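The Bowl Stays Out

Apr 28, 2023

142 shares
3 comments

Vasilis Shehu keeps one plastic mixing bowl for cleaning day, and it never goes back in the cupboard with the others. He manages the rental kitchens at Brindcombe, where tenants cook in the morning and have to leave the counters and tables clear by two.

The bowl carries water, rags and whatever was left on the table. Spray cleaner stands next to it. Shehu likes a deep bowl with a thick rolled rim, which is easier to grip with wet hands. He stopped buying buckets in February. They were too tall for the sinks.

Wood gets the most attention. Spray goes on the cloth first, then the cloth goes along the grain, and a second cloth follows. Crumbs come off before any of that. Sơn Sầm, who bakes there on Fridays, does the table edges last and the legs once a month.

Plastic bowls scratch if they are scrubbed with the rough side of a sponge. Warm water and dish soap are enough for most of them. Sầm dries hers upside down on a towel overnight.

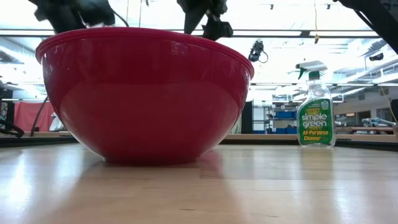 What to Keep Within Reach

A bowl, a bottle of all-purpose cleaner, two cloths and a dry towel.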